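Bikley Oral History Project: Looking for People Who Grew Up Over a Shop

Hi, I'm Akosua Dramani, and I'm collecting stories from people who spent some part of their childhood living above a family store in Gremcombe or Bikley. Bakery, shoe repair, hardware, hair salon - I want them all! I've talked to 6 people so far and I'd love to get to 37 before I start putting the book together.

My own folks ran a fabric store, and I did my homework under the cutting table with the radio going (I can still tell you the price of a zipper). Once I started swapping stories with my friend Pendo Urio, whose aunt sold fish, I knew I had to write this stuff down.

You'd sit with me for one long chat, usually starting at 7 in the evening, and I'll record the sound only. You get the typed-up version to read over and you can strike out anything you like. I pay $40 and bus fare, and there's always cake.

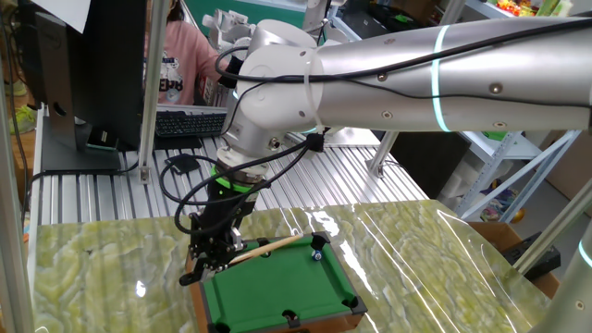 Old receipts, signs and family snapshots are very welcome too - I'll scan them while you wait and hand them right back. You don't need to be a great talker, and your parents' store can be long gone. Brothers and sisters can come together if you don't mind interrupting each other.

Leave your name at extension 3142 and I'll call you back. I'm taking people through the end of March.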